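Kiltance Helpdesk
Ticket 3599 – Pristeo kitchen task pack, gripper stops short on plate pick
Status: open, waiting on customer
Raised by: Tove Brøndum, Udbridge
Handled by: Brynhildur Ravn
Product: Pristeo two-arm task pack, trial licence
Priority: normal (customer asked for high)

Tove Brøndum, 09:12
Hi. Trial pack installed fine, both arms homed, calibration said pass. Problem is the "place corn on plate" task. Right arm goes over the plate, hangs there, then times out with code 77. Left arm never gets its turn. Happened on every run this morning. Mug task works. Rack task works if I start it on its own.

We are meant to decide on the full licence before the end of August so I'd like this sorted quick please.

Brynhildur Ravn, 09:40
Thanks Tove. 77 is "target height not confirmed". The planner has a position for the plate but isn't happy with how high it sits, so it won't close the last bit. Can you send:
the run log
which plate you've told it to use
a view from the fixed camera with the arm over the table
Also have you changed the table layout from the one in the setup sheet?

Tove Brøndum, 10:05
Log attached. Layout is mostly the sheet. Plate is the pale grey one, set as "plate_main". Camera view:

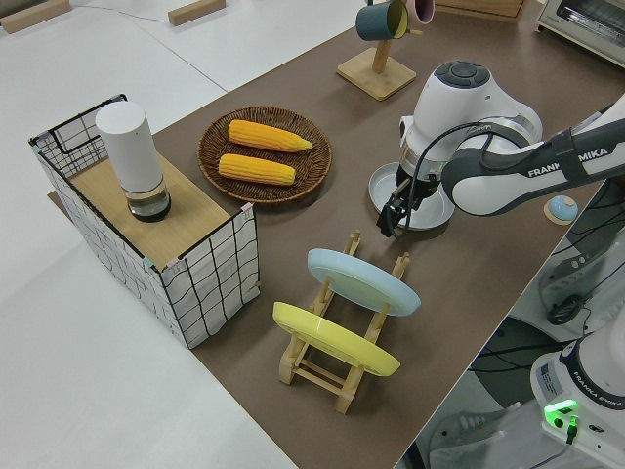

Attachment 1 – fixed camera, right arm over grey plate

The corn is on the wicker plate as per the sheet. Blue and yellow plates are in the rack.

Brynhildur Ravn, 10:31
Got it, ta. Couple of things from the log and the view.

1. plate_main is picked up as shallow dish, fine, but the log gives it two heights and swaps between them. Grey on brown, low rim, not much for the depth to hold on to.
2. The wicker one is getting a plate label as well. Low score but it's there. Might be where the second height comes from, not sure yet.
3. You're on pack version 3. There's a version 4 with a fix for flat dishes. Didn't the installer offer it?

Try first: Settings, Objects, lock plate_main to the grey one by hand. Then set wicker to "tray". Rerun. Don't recalibrate yet, it'll wipe the log.

Tove Brøndum, 11:18
Installer offered nothing. Bit annoying for a paid trial.

Locked the plate, set wicker to tray. Rerun – got further. Arm came down lower than before, then 77 again. Second rerun same.

Brynhildur Ravn, 11:26
OK so the label was part of it but not all. Is the head view on? The pack is meant to check height from that one too and I see no lines from it in your log. Look under Sources. If it says "idle" toggle it and send me a grab.

Tove Brøndum, 11:49
It was idle!! The setup sheet doesn't mention it anywhere, I've just been through it again. Toggled, now says live. Grab:

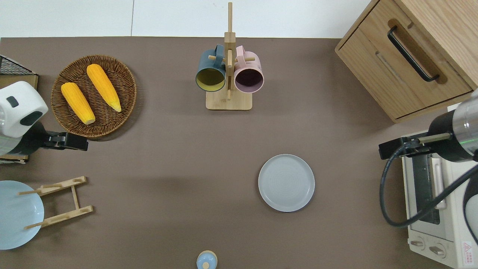 Attachment 2 – head view, grey plate clear of both grippers

Not run anything with it yet, do you want me to?

Brynhildur Ravn, 12:02
Hold on a sec. View looks usable. Plate has open table all round it so nothing blocking. Corn both in view, both mugs too. The cable on the right arm hangs in front of the toaster oven, doesn't matter for this task but would for the oven one, so clip it back before you try that.

One thing – small pot with the blue lid at the bottom is partly out of view. The pack will list it as "unknown round". Either move it further in or take it out of the object list, otherwise you may get a warning each run. Just a warning, won't stop anything.

Then:
save the object list
restart the planner (not the arms)
run corn task at slow speed, hand near the stop
send the new log whatever happens

Tove Brøndum, 12:10
Will do after lunch, Guerra has the bench booked till 2. Can I have the version 4 link meanwhile? And is the slow speed a trial limit or can I go back to normal after? We timed the mug task at normal and would like to compare like with like.

Brynhildur Ravn, 12:24
Link sent to your account page. Please do the slow run on 3 BEFORE you update, otherwise we won't know which change did it. Not a trial limit, go back to normal once you've had a clean run.

Have raised the missing Sources step with the docs people, you're right it isn't on the sheet. Also the installer thing. I'll ask if the trial can be extended for the lost morning, can't promise.

Internal note, B. Ravn
Head view idle by default after fresh install? Check against our own bench. If same, needs a line on page one of the sheet, and 77 text should say which source is missing. "Target height not confirmed" is no use to a customer. Leave ticket open til log arives.

Status changed: waiting on customer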